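Lists > Screen Locations > Rorton Mill > Thread 27

Re: Rorton Mill, the weir and the footbridge

On the earlier message:

> The weir in the second episode can't be the one at Rorton. The river
> there is too wide and the footbridge has a handrail on both sides.
> On screen there is only one rail, on the upstream side. I think the
> whole chase was filmed at Daltosdale and the mill was cut in later.

I walked both sites in August with stills printed from the disc, and I think this is half right.

The wide shot of the weir is Rorton. The sill has a step in it 6 metres from the left bank, and the same step shows on screen just before Anine reaches the water. Daltosdale has a straight sill with no step. The river looks narrower in the episode because the shot was taken from low down on the left bank with a long lens. Standing at the sluice post and looking through a 200 mm lens, I got the same overlap between the mill gable and the chimney behind it.

The footbridge is another matter. Rorton has two rails, both with old paint under the new, so I doubt that either was added later. The bridge at Daltosdale has one rail, upstream, and the deck boards run lengthwise as they do on screen. The cut comes when Anine looks back over her shoulder. Before it, the shadows fall towards the mill. After it, they fall along the path, and the bank is on the wrong side. 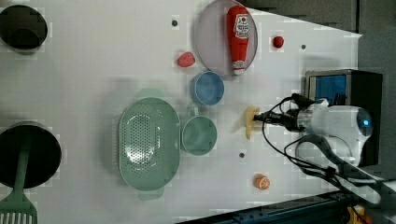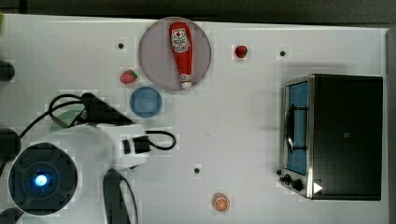

The path she takes after the bridge is also Daltosdale. It starts at the stile, goes through the alders and comes out at a gate almost 100 metres further on. The gatepost with the iron ring is still in place. The gate itself has been replaced.

That leaves the interior of the mill. The window in the loft scene has twelve panes and the windows at Rorton have nine, so I take the loft to be a set. I have not found a credit for it.

Could the index entry be split in two, with the weir under Rorton and the bridge and path under Daltosdale? Access to the Daltosdale path is from the lower lay-by. The upper one is now fenced.

3 comments

The ring on the gatepost is visible in the first episode too, behind the cart.

Agree on the bridge. I had the deck boards down as Daltosdale already but never checked the rail.

Is the lower lay-by big enough for a van?

Shares: 6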